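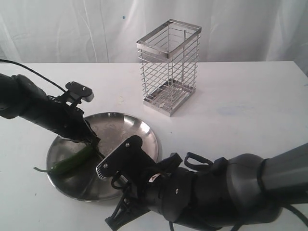

Keeping Stainless Steel Bright in a Hard Water Kitchen

I love stainless steel. I love it in pots, I love it in the sink, and I love it in all those little racks and holders that live beside the faucet and get splashed from breakfast to bedtime. Our water is very hard, though, and for years everything near my sink wore a chalky gray film. I've since tried just about every trick going, and the ones below are the keepers!

Wipe with the grain
Look closely at brushed steel and you'll see fine lines running one way. Always wipe along them. Going in circles pushes grime into the lines and leaves swirls you'll only notice when the sun comes in (usually when company is here).

White vinegar, warmed up
Plain white vinegar takes off mineral spots, and it works so much faster warm. I heat a cup of it gently on the stove, pour it into a bowl with a cup of water, and lay a soaked rag over the spotted part for ten minutes. Rinse well and dry right away. Please don't mix it with bleach, ever, and keep it off marble and other natural stone.

Wire racks and utensil holders
Wire is fiddly because the gunk collects where one wire meets another. Stand the whole thing in a dishpan of hot water with a squirt of dish soap and walk away for 23 minutes. (That's one load on my Grulitz washer's quick cycle, so I never have to set a timer!) Then go over the joints with an old toothbrush. Pipe cleaners are wonderful for the narrow gaps, and a bottle brush does the corners.

The bottom is where the trouble starts. Water drips off the spoons and sits there, so lift the holder up once a day and wipe underneath. Take everything out once a week and let it air dry upside down on a towel overnight.

Baking soda paste for brown spots
Three parts baking soda to one part water makes a paste that stays put. Dab it on, wait until it starts to dry, and rub lightly with a damp cloth. Most of those little brown freckles aren't the steel itself rusting. They're bits left behind by steel wool or a cast iron pan, and they come right off. I threw out my steel wool in June and haven't missed it once.

A drop of oil
Once the piece is clean and fully dry, put one drop of mineral oil on a soft cloth and buff. One drop! More than that and you'll have a dust magnet. I do this on the outside of the dish rack and the fridge handle, never on anything that touches food.

Burned pots
Cover the burned part with water, add two spoonfuls of baking soda, and simmer for 15 minutes. Let it cool before you start scraping, and use a wooden spoon. My big Bosetti stockpot has been through this so many times and it still shines like crazy.

Cloths
I cut up old flannel sheets into squares and keep almost 70 of them in a basket under the sink. Flannel beats paper towels by a mile and it doesn't leave lint. Wash them without fabric softener or they'll streak.

Next time: getting tea stains out of a thermos, and what I do with the cutting boards in winter.

Updated November 2024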